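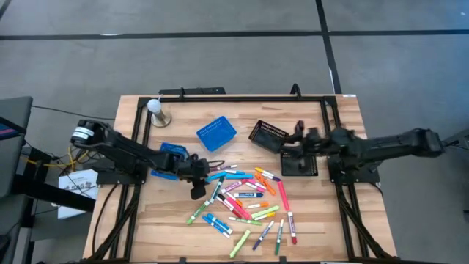 Why do films I know were a hit disappear from theaters after the second Friday?

Posted by Raghavendra Kotian in Movies > Regional Cinema, September 2026

I would like someone to explain film release math to me as if I were a slow nephew. A Hindik-language romance called Plemside opened at our local multiplex (the Custel, the one over the grocery store) with nine shows a day. I went on the Saturday. It was packed, people whistled at the hero's shoes, and a man behind me sang the entire second song with his own lyrics. By Monday the posters had the word BLOCKBUSTER on them in letters bigger than the director's name.

I promised my parents I'd take them the following weekend. We got there on the second Saturday and it was down to one show, at 10:40 at night. My father is usually asleep by nine. The Monday after that it was gone completely, and the posters were still up saying BLOCKBUSTER.

So was it a hit or not? And is there any way to tell on opening weekend how long I've got?

3 replies

Ifeanyi Nnaji

"Blockbuster" on a poster means the printer had that word in stock. The producer's office orders it before the film opens.

What you saw on Saturday was the fan crowd plus the advance booking crowd. The theater doesn't much care about them, they were coming anyway. The manager looks at Monday. If the Saturday evening show was 90 percent full and the Monday evening show is a third full, that's a bad drop, and the shows get handed to whatever opens on Friday. In this case that was Bassey, which had a bigger star and a distributor who supplies the Custel with most of its holiday releases. You can guess how that conversation went.

There's also the split. In a lot of deals the distributor takes a larger share of the ticket in week one and the theater's share goes up later. You'd think that would make them want to hold on to a film, and sometimes it does, but a larger share of 41 people is still not much popcorn.

As for telling in advance: open the booking app on Monday at lunchtime and look at the seat map for that night. If the back rows are filling, you've got two more weeks. If it's you and a couple in the corner, take your parents on Tuesday.

moviebuff_86

it was a flop bro. second half was boring. wait for streaming

secondrowcenter

I wouldn't call it a flop. From what the trade pages were saying it cost very little, and the music rights and the streaming deal were sold before release, so the producer was probably fine by the interval of the first show. A film can make money for the producer, lose it for the distributor who overpaid for one territory, and do nothing in particular for the theater, all in the same week. Then each of them gives an interview and you get three different verdicts.

Two small things to add to what Ifeanyi said. Single screens often keep a film longer than multiplexes do, especially the ones with one projector and no other plans. Ours was still running a March release well into the summer, to an audience of mostly ceiling fans. Call around, and use the phone, their websites are decorative.

Also check the running time. Plemside is two hours 50 with the interval. Bassey is just over two. You can fit an extra show of the short one into a day, and managers do notice that.

Reply from Raghavendra Kotian

Thank you both. I did the phone thing and found a single screen that has it at 2:30 in the afternoon, about an hour's drive away. My mother has agreed. My father wants to know if Bassey has any fights in it.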